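Tiduma Mixed Bins: Frequently Asked Questions

What is a mixed bin?
It is an open metal bin for the odds and ends that have no shelf of their own — gloves, scrubbers, small boxes, bits of tool. You keep one in the workshop, garage or utility room and sort it when it fills up.

Which sizes do you sell?
There are 2 sizes. The Pluvby is the smaller one and fits under most benches. The Skoveck is wider and is meant to stand on top of a bench or table.

Do the bins come with a lid?
No. Lids can be ordered separately for the Skoveck only.

Will the metal scratch?
Yes. The inside picks up scuffs from anything hard, and this does not affect use. If you want to keep the walls clean, line them with thick card.

Can I store food or plants in a bin?
We don't recommend it. The finish is not made for contact with food, and soil holds damp against the metal.

How do I wash it?
Empty it, wipe it with warm water and washing-up liquid, then dry it with a cloth. Don't use bleach or wire wool. Pale specks left by hard water come off with a little vinegar.

How should I arrange things inside?
Put flat boxes down first and large, heavy items next to them. Soft things such as gloves and scrubbers can go wherever there is room. Keep sharp tools out altogether.

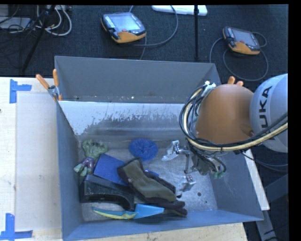 How often should a mixed bin be sorted?
Once a month is enough for most homes. A busy workshop may need to do it every week.

Can I return a bin I have used?
You have 40 days to return it, as long as it is clean and not dented. Send it back in the box it came in.

Where can I buy spare feet?
From Singhal, our parts supplier. They are sold in packs of four and fit both bins.

Prices and sizes last checked March 2024.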